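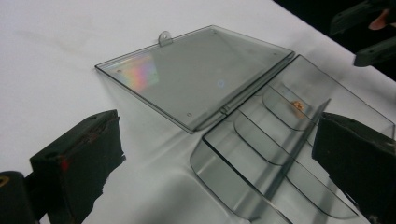

An open storage box of translucent plastic between the two fingers of a hand-held gripper, during a Geltisach comparison.

Home | Articles | Robotics | Test methods | Random page

This site uses cookies to remember your reading settings. Accept / Manage choices

Geltisach comparison

The Geltisach comparison is a method for trying out robot grippers by hand before they are mounted on an arm. A person holds the gripper as a tool, with a camera fixed to it, and performs a short list of tasks with everyday objects. The method was first written down at the Bremetside workshop, and it was later taken over, with small changes, by the Sedgwick laboratory.

Purpose

Grippers are often compared by their closing force and their opening width. These values are easy to measure, but they say little about how a finger behaves at a thin edge or near a hinge. The Geltisach comparison tries to fill this gap. Every gripper meets the same objects, on the same white table covering, and the recordings are studied afterwards.

Objects

The standard set has 27 objects. Hinged boxes with compartments are considered among the more difficult ones. The lid is shallow and offers only a thin raised rim, while the base is deeper and has inner walls that a finger can strike. When the plastic is translucent, there is a second difficulty -- the camera sees the table through the box, and reflections can appear on the lid as colored bands. Some image programs take such a band for an edge.

Procedure

Each task is repeated 50 times with every gripper. For the box, the tasks are to close the lid, to open it again, and to turn the whole box on the table without lifting it. The operator may use one gripper or a pair. A repetition is counted as failed if the box leaves the marked area or if the operator touches it with the free hand.

In the first complete series, held in February, 405 repetitions were recorded with the hinged box. Of these, 49 were failed, the greater part of them in the closing task.

Nendedon variant

The Nendedon variant uses the same objects, but the gripper is mounted on an arm and moved by a controller. It is slower and needs more preparation. Its results agree well with the hand-held ones for solid objects, and less well for hinged ones. The reason is still discussed. One opinion is that a human wrist gives way a little when the lid resists, and a stiff arm does not.

Criticism

The method has been criticized because the skill of the operator enters into the result. Later series therefore change the operator after every task.

Comments

gripnut: Does the count of 405 include the practice runs? The article should say it.

tmk_lab: We tried the box task with softer finger pads. Closing was better, turning was much worse.

olderhands: Please add a section about camera position, it matters a lot with clear plastic.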